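Stinley footbridge closed again

minja_pete
So the county shut the Nalton Street footbridge after two chunks of concrete landed on the towpath. The engineer's report warned them in August. It ran to 17 pages, so I guess they're still on page one.

Trondulham_Sue
Nobody was hurt, Pete. They closed it the same day.

minja_pete
The same day it fell, yes. Bravo.

S. Mabula
I walk it to work. The detour adds 13 minutes and a hill. I'd still take the hill.

Trondulham_Sue
Sunee Jaidee said at the briefing that repairs were already out for bid. Bids take time.

minja_pete
Gravity doesn't file paperwork.

S. Mabula
Anyone know if the bus is stopping at Minja Road meanwhile? 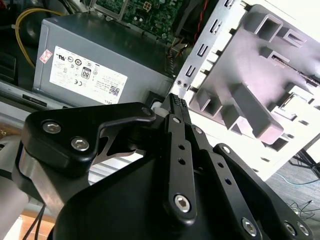

Similar threads
Towpath lights out at Trondulham lock
Who do I call about a sinkhole?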